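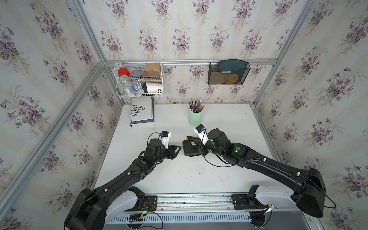

Putting the seed drill away for winter

Empty the hopper completely. Seed left in the corners swells, sprouts and brings in mice. Turn the metering rollers by hand over a sheet until no more grain drops, then brush out the cups with a stiff paintbrush.

Fertiliser boxes

Treated metal still rusts under fertiliser dust. Wash the boxes with warm water, leave the lids open overnight and wipe the slides with a light oil. On the older Plunon drills the slides lift out after you undo 2 wing nuts – keep these in a jam jar with a label.

Coulters and discs

Scrape off the soil while it is still damp. Spin each disc and listen for a dry bearing. Grease the nipples until clean grease shows, and wipe off the extra. Discs worn more than 3 cm below their new diameter are best ordered now, as the Trinholm depot runs short by March.

Tyres and frame

Park on boards with the weight off the tyres. Touch up bare steel with primer, then paint. Check the drawbar pin for wear.

Seed tubes

Take the tubes off and hang them straight in the workshop. Kinked ones can be softened in hot water. Number each one with a paint pen before it comes off, left to right as seen from the back.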